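okay so I finally went through with the coffee subscription thing and I have opinions, so this is going to be a thread, get comfy

1/ Background: I drink too much coffee and I've signed up for pretty much every free sample offer that has crossed my feed in the last two years. Free sachet, free pod, free "discovery pouch," whatever. If there's a box for my email, my email goes in it.

2/ Most of those never show up. I used to get mad about it. Now I keep a spreadsheet (yes, really) with the date I signed up, what they promised, and what landed in the mailbox. 40 signups so far. 14 packages. That's better than I expected, to be fair!

3/ The big one this month was Jornero. They do a trial bag, you pay shipping only, and then it rolls over into a regular subscription unless you cancel. You've seen this setup before. I went in with my eyes open and a reminder set on my phone.

4/ The bag itself, great. Medium roast, kind of nutty, smelled amazing when I opened it. I got eight cups out of it, and I make them strong. 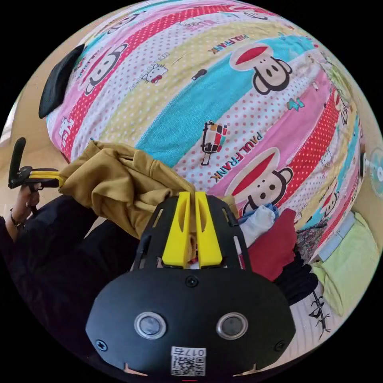 5/ Then came the canceling. There's a page for it, but it's three menus deep, and the button says "adjust my journey." I adjusted my journey. It asked if I wanted to pause. No. It asked if I wanted decaf. NO. Then I got a confirmation email, so okay, credit where it's due, it went through on the first try.

6/ Compare that with Tradine, where I had to write to a support address and wait six days for somebody to write back asking for my order number (which was in the subject line). The coffee was fine. I can't remember one thing about how it tasted because I was so annoyed the whole time.

7/ A few people asked which email I use for all this. Separate one! Please make a separate one! Mine has 734 unread messages in it right now and I sleep like a baby. I go in, search the name of the company, grab what I need and leave.

8/ Also, don't use your work address. My office filter eats anything with the word "free" in it, so for months I thought half these places were scams when the confirmation links were just sitting in quarantine. Sorry to the pod people. I said some things about the pod people.

9/ Somebody in the replies wanted to know about Potora, the one with the scratch card. I got the card, I scratched it, and I won $20 off an order of a size no normal household would ever place. So I have a card. It's a bookmark now. 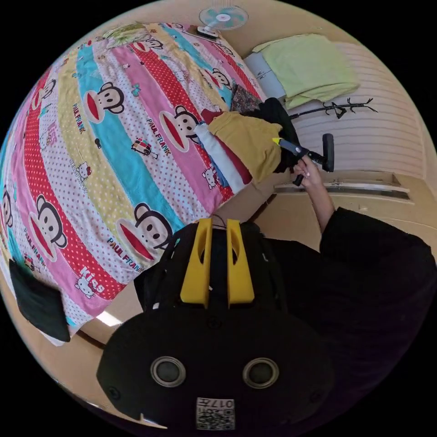 posted by sachet_season · 2023-05-09 · thread, part 10 of 16

10/ Okay, next up is Meléndez, my favorite of the bunch, and they're tiny. No rollover, no card number, you fill in a form and they mail you two little packets, one light and one dark. Mine took a little under three weeks. The dark one is for people who like it almost burnt (me, I'm people).

11/ They close the form when they run out and open it again when they feel like it. The page says the next round is in June. I'm not affiliated with them, I don't get anything for saying this, I just liked the packets.

12/ Things I check now before I fill in a form: does it want a card, does it want a phone number, and is there a street address anywhere on the site. If they want my phone number for a teaspoon of coffee, I'm out. I gave mine to one place last fall and I'm still getting texts about creamer.

13/ Oh and read the little line about which states they ship to! I lost a good fifteen minutes on a form with a taste quiz at the front, got all the way to the end, and then the dropdown didn't have my state in it. It told me I'm a "bold explorer" though.

14/ Grinders. Half of these samples come as whole bean and the form doesn't always say so. If you don't own a grinder, look for a drop-down or send them a note first. I did the rolling pin thing once with a freezer bag. It works, sort of, and your neighbors will have questions.

15/ Would I pay for any of them? Jornero maybe, if the bag were a couple dollars less. Meléndez yes, and I did, I've got a full bag of the dark coming. Tradine no. Potora I can't say, I've still only had the bookmark.

16/ That's everything I've got for now. If you know of a good one that's open, drop it below and I'll put it in the spreadsheet. Tea people, you're welcome too, I'm just not going to be any help to you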